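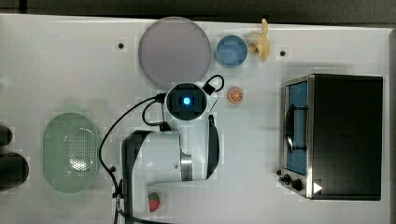

Play kitchen pieces with a toaster oven on a white tabletop.

Fornberg Adds Tableware to Cukar Play Kitchen Line

KHAEMBA, May 12, 2018 – Fornberg will ship an expanded Cukar play kitchen line in June. The range covers plates, bowls, colander baskets and toy food, including an orange slice and a strawberry. Plates and bowls are sold separately from the food pieces.

"Schools asked for replacement parts by the piece," said product manager Nazma Matubbar. Opening stock is 3,921 units. Orders placed by schools ship within 2 days.

Contact: Shafiq Patwary, Fornberg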